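Plush toys first, parts later - Grasden opens its teaching floor

Grasden has started letting outside teams send tasks to its remote teaching desk in Clurnberg, the company said this morning. An operator drives the arm through a job, the moves get logged, and the log goes into training. No code from the customer.

First set is pick and place with soft toys, which are harder to grip then they look. 2555 runs logged up to now, 1258 of them kept. Bad grasps get thrown out, also anything where the operator stopped half way.

Donov, the software firm on the project, wants 1000 more before it trains again. It says 631 of the kept runs came from operators in their first week - better than planned.

Price per task not given. Pešek, which makes the hand controllers, is taking orders for a second batch but wont say how many are out.
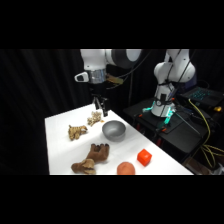
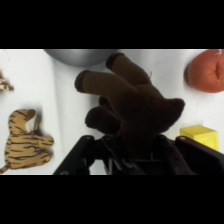
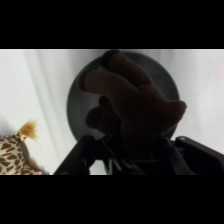 CLURNBERG, July - Grasden says the desk takes requests until 4 p.m. local time. Next set is kitchen items, list to folow.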